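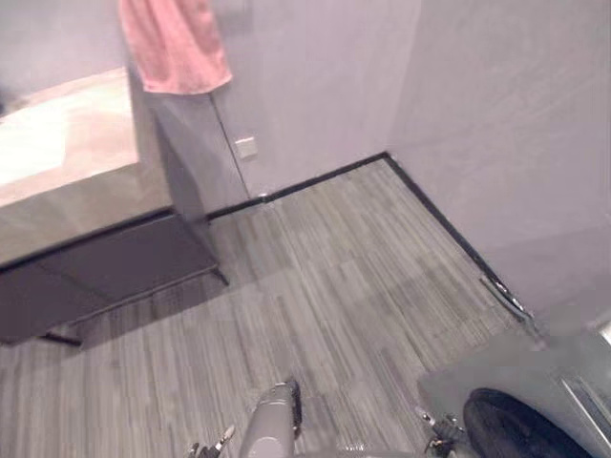

Vol. 28, p. 70

Carpet tile (household)

Carpet tile, or modular carpet if you're reading the side of the carton, is carpet cut into squares and laid one at a time instead of coming off a roll. Most people know it from offices and school libraries. I've lived with it at home for years, so I'll own up to a bias in this entry: I like it, even in a bedroom, and I've argued its case to more than one doubtful relative.

Layout

Squares with a fine stripe can be laid all facing one way (the trade calls this monolithic) or with every second one given a quarter turn. The turned pattern is my favourite. In mixed greys and off-white it makes a quiet checkerboard out of a single product, and it's kind to a beginner because a join that's slightly out hardly shows. Start from the middle of the room and work to the walls, so the cut pieces end up at the edges. A black baseboard gives a crisp border, though it will also show you every wobble in your cutting!

Low beds suit this sort of floor. So does anything on thin legs, as you can get a vacuum head around the feet without moving the whole works. The Rulside range, the one I put down first, came 30 squares to the carton, and I had enough left over to keep a small stack in the closet. Do keep a stack. Colours drift from one batch to the next, and a new square bought years later will always look like the new square.

Stains and darker patches

A patch that looks darker than the rest of the floor can be a few different things: a spill, wear, old cleaner that's gone sticky and picked up dirt, or the pile lying another way and catching less light.

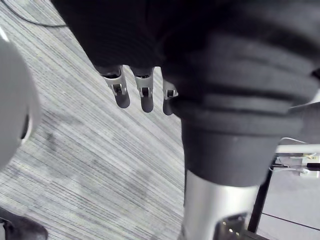
I start with plain water and a white cloth, blotting from the outside in, and leave it overnight before deciding anything. If it's still there I go to a weak mix of dish soap, then rinse (properly rinse, leftover soap is how you get the sticky sort of patch). Gemorine, a powder cleaner, works well on grease and badly on tea, at least in my house. Past that point you lift the square and swap it with one from under the bed, and there's the whole argument for tiles in one move. Check the arrow on the back before it goes down again.

Adjoining rooms

Carpet tile stops at the bathroom door, or it should. I've seen it run right up to a vanity and I wouldn't do it myself, what with splashes and toothpaste. A hard floor is easier there, and the greys can still carry through in the walls, the cabinet or the stone on top. Pale stone does pick up rings from wet cups, so a small tray or a quick wipe is worth the bother.
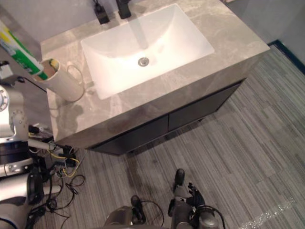

Bathroom vanity with stone top, white basin and dark cabinet doors.

See also: Baseboard; Broadloom; Underlay; Vanity (bathroom)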